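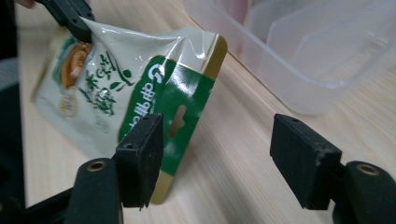
Snack Packets: What Goes in the Tub and What Goes in the Organizer

June
By the Lorkeleo Pantry Desk

The snack shelf in Room 241 gets a new setup this month. Anyone who has opened the old drawer lately knows the state it was in. Flat packets had slid under other flat packets, the small items had worked their way to the back, and a few things were past their dates by the time they came to the surface. The drawer will now hold napkins and paper cups only. Packets move to clear plastic tubs on the shelf, and the very small items go in the frosted organizer with the slanted dividers.

Most of what we stock these days comes in soft plastic packets. The monthly box from Geagea is nearly all packets, and so is most of what people bring back from trips and leave for the rest of us. They are light and they keep well. They are also slippery, they don't stand up without help, and a tall pile of them falls over when someone pulls from the middle.

Empty the drawer first. Put everything out on a table where it can be seen, and don't try to sort inside the drawer or on your lap. A plain wood tabletop is fine. Wipe it and dry it before you start, and if the table has one of those round cable holes in it, keep the small items well away from it. We lost two sugar sticks down ours during the spring cleanup and had to crawl under to get them.

Turn every packet face up. Many of ours have Chinese labels, and for those of us who don't read Chinese, the front usually has enough to go on. There is often a picture of the food, and the makers tend to stick with one color for one flavor. Green with green, red with red is a decent rough sort. It won't be right every time. Two packets in the same green may turn out to be a snack and a soup base, so somebody who can read the label should look over the groups before they go in the tubs. If you're working alone, a phone translation app will get you most of the way. Flatten the packet a little before you point the phone at it, and tilt it away from the ceiling light. Shiny film throws back a lot of glare and the app gives up.

Next, look for the date. It may be on the back, along the top seam, or stamped into the crimped end where you can hardly read it. Chinese packets often print the year first, then the month, then the day. Check whether the date is the day it was made or the day it runs out. Some labels give the production date and then a shelf life in months, and you have to add the two together. We threw out perfectly good food in the winter by reading the production date as the expiration date.

Write the expiration month on a small piece of masking tape and put it on the front, near the top, clear of the cooking directions. Marker straight on the film rubs off. Tape stays put, and it peels away clean if you got the month wrong.

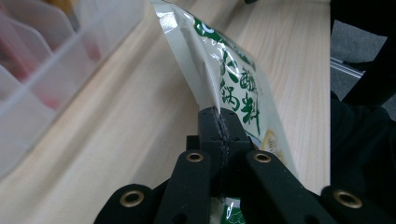 A reader on the third floor wrote in to ask that we keep the cooking packets out of the snack tubs altogether. She took what she thought was a bag of something crunchy to a late meeting, opened it at the table, and found it was seasoning for a hot pot. She would like a separate tub, a big label, and for the tub to be kept at the other end of the shelf.

We agree, and that is how the shelf will be laid out. Anything that has to be cooked, soaked, or stirred into something else goes in the tub on the far left. That covers soup bases, sauce packets, instant noodles without a bowl, and pickled vegetables meant for a stew. Anything you can open and eat goes to the right. When a label leaves you in doubt, treat it as cooking and put it on the left until someone has checked.

There are four tubs in all. They are the clear rectangular kind with rounded corners and ribbed sides, bought from the Trallik outlet store on the way to Grutmont. We went with clear ones after trying colored bins last year. With the colored bins people had to lift each one down to find out what was in it, and they didn't always go back in the same place. The ribs on the sides do make it harder to stick a label on. Put the label on the rim, or tie a tag to it.

How to load a tub:

Stand the packets on edge, like folders in a file box, with the fronts facing you. Don't lay them flat. On edge, you can flip through them and read the tops without taking anything out.

Put the soonest date at the front. New stock goes in behind. Whoever unpacks the Geagea box will need to pull the older packets forward each time, and it takes a minute or two if the tape labels are on.

Leave some slack. A tub packed tight looks good on the shelf and is a nuisance to use. The packets catch on each other by their corners, and puffed bags get crushed. If you can't slide your hand down between two packets, take a few out and keep them in the overflow carton under the counter.

Handle puffed bags by the top seam. Squeezing them in the middle to force them into a gap can pop a weak seal, and then the contents go stale before anyone knows about it. Heavy packets with liquid or paste inside are the other way around. Hold those from underneath, and stand them with the sealed end up. Anything with a spout or a tear-off corner should have that end up as well.

If a tub is only partly full, the packets will slump. A folded piece of cardboard across the middle holds them upright. A bookend works too, and there are a couple of spares in the supply closet.

The organizer is for small things only. Tea bags, single candies, sauce sachets and stick coffee go in there, one kind to a compartment. The slanted dividers let the front row lean back so you can see what is behind it. Please don't fold larger packets to make them fit. A folded packet springs open again and pushes its neighbors out, and film that has been creased hard a few times can split along the line.

A few questions have come up already, so we'll answer them together.

Can opened packets go back in the tub? No. Clip them, put your initials on them, and keep them at your own desk. Crumbs in the tubs are what brought the ants in last summer.

What happens to things that are close to their date? Anything with less than 30 days left comes out of the tubs and goes in the basket by the coffee maker. Take what you like from it. Whatever is still in the basket once it has passed its date gets thrown out at the Wednesday check.

Can people still leave food they've brought from home or from a trip? Yes, please do. Factory-sealed packets only, and put a strip of tape on the front saying what it is. "Sour, spicy" or "sweet, has peanuts" is plenty. Several people here have nut or shellfish allergies, and a label they can't read is no use to them. If you don't know what's in it, leave it on the counter with a note and one of us will look it up.

Do the tubs need lids? On an open shelf, used this often, we found the lids were off more than they were on, and they ended up stacked on the microwave. We're leaving them off for sealed packets. The lids are in the cabinet under the sink for when the room is closed over the holidays.

The tubs should be emptied and washed once a month. Use warm water and dish soap and dry them all the way before anything goes back in. Damp in the bottom of a tub makes the packets stick to each other, and it loosens the masking tape. A dry cloth is enough for the organizer most months. The corners where the dividers meet the base collect sugar, and a cotton swab gets it out.

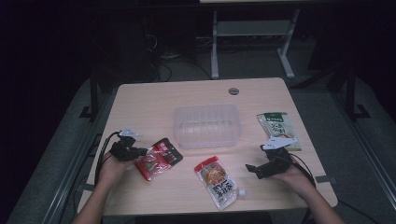
Clear tub and three snack packets on the sorting table.

Sorting the first time is slow. Later rounds are quick, as long as new packets are taped and filed on the day they arrive and don't pile up beside the sink. If you're taking a turn with the monthly box, set a clear tub in the middle of the table and work toward it from both sides, cooking packets on your left and snacks on your right. Check dates as you pick each one up, so you only handle it once.

Masking tape and markers are in the top drawer at the left of the sink. Please put them back there. If the tape runs out, or a tub cracks, call extension 661 and leave a message. The overflow carton is fairly full right now with sunflower seeds and dried plums from the May box, and both are free to take home.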